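Dellum (motion planner)

Dellum is a piece of planning software for robot arms, begun by Kirsty Kerr and Blair Baird at the Chisholm workshop in Andness and first shared with other groups one December. Given a goal such as "put the cube on the panel," it searches for a path the joints can follow without bumping into anything along the way, and then smooths that path so the motion looks easy and unhurried. Its name comes from a hill both authors were fond of walking.

The planner keeps up to 20 candidate paths alive at a time – a generous number, its users often remark – and was tuned on a set of 2,261 practice tasks known as Peketholm. 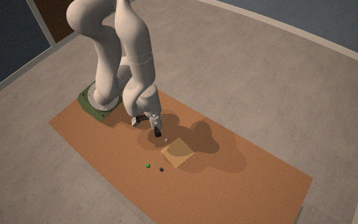

Peketholm tasks are run in simulation, and each begins with the arm clear of whatever it must pick up. Dellum likes to plan the last stretch separately, from a waiting pose with the black fingertips over the orange surface and the small grey cube close by, and it treats the flat yellow-tan square as a place to put things down, so the path may pass low over it.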